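Skavurholm 24 Stage Monologue Binder
Item no. 924
By Ilie Press, Listham

Price: $40.00
Usually ships in 18 days

The Skavurholm 24 is a working binder for actors who audition often. It holds 24 monologues, each printed on its own heavy sheet, with the text on the front and blank lines on the back for notes. Half are comic and half are dramatic. All of them run under two minutes when read at a normal pace.

The pieces come from the new play workshops held each April at the Fanilstead Playhouse. They were picked and edited by Farhad Mahmoudi, who taught audition classes there before he moved into casting. Most have only been performed on the Fanilstead stage, so a panel is not likely to have heard them the same morning from someone else.

Sheets lift out without opening the rings. The holes are slotted on one side, and you pull the sheet toward the outer edge to free it. Push it back the same way. If a slot tears after a lot of use, single replacement sheets can be ordered by number.

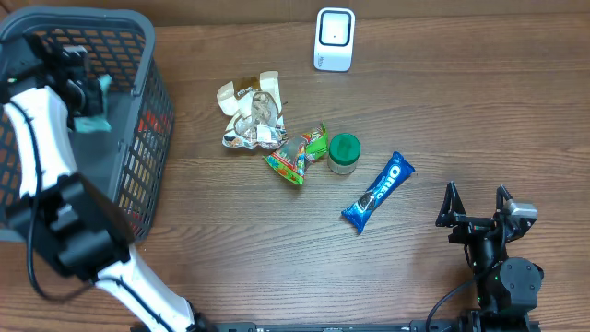
Each sheet has a short header with the age range of the character, the setting, and what has just happened in the play. The header is kept to four lines. Stage directions are left out unless the speech makes no sense without them. Where a speech was put together from two places in the script, a small mark in the margin shows the join.

What comes with it
Binder with 24 monologue sheets
Index by age range and by length
Six blank sheets for your own pieces
Audition log with room for 40 entries
Pocket inside the back cover for headshots and resumes

Size and fit
The pocket takes standard 8 by 10 headshots without trimming. The binder itself is a little taller than a letter-size folder and will stick out of a small tote bag. It lies flat when open.

Performance rights
Buying the binder covers use in auditions, classes, and student showcases with free admission. For a paid performance, or for anything recorded and posted online, write to Ilie Press and give the sheet number and the date of the show. Self-taped auditions sent to a casting office do not need permission.

Changes in this printing
Sheets 7 and 18 have been replaced. The old sheet 7 ran long, and the author of the old 18 withdrew the play. Owners of the first printing can get both new sheets for the cost of postage.

Returns
Unused binders may be returned for a refund. Loose sheets cannot be returned. Please keep the packing slip, as the item number alone does not tell us which printing you have.

Page updated 17 Feb 2020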